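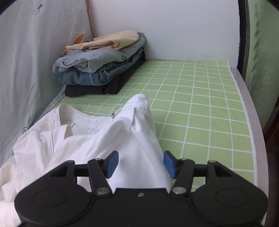

Garment folding is the practice of bringing clothes into a compact and regular shape for storage, transport or sale. It is known in almost every culture that uses woven cloth, and the methods depend on the cut of the garment and on the furniture of the house. Straight-cut clothing is folded along its seams and lies flat without much effort. A modern shirt is more difficult, as the collar and the sleeves do not follow one line. A white shirt lying crumpled, with a fold of it pinched up, is the usual starting point, and most manuals advise to find the shoulder seams first.

Methods

In the textbook of Hashini Talukder, the methods are divided into flat folding, rolling and board folding. Flat folding is the oldest of them. Rolling is common among travelers and suits knitted cloth better than woven cloth. Board folding is used in shops, where all pieces on a shelf must have the same width. The Hinmont method, named after the town where it was taught in evening classes, uses 3 folds and leaves the collar on top.
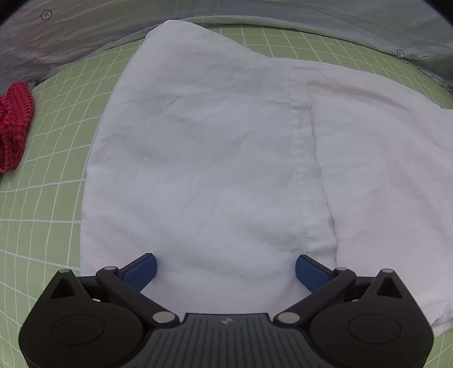 Why does folded cotton keep its creases?
Cotton fibers are held in shape by weak bonds, which break and form again when the cloth is pressed or becomes damp. If the cloth is folded during this time, the bonds form in the new position, and the crease stays until the cloth is washed or ironed.

Storage

Folded shirts are stored in piles or standing in a drawer. In a high pile, the lower pieces receive more pressure and show sharper creases. Linen is often refolded along different lines, so that the fibers do not become weak in one place.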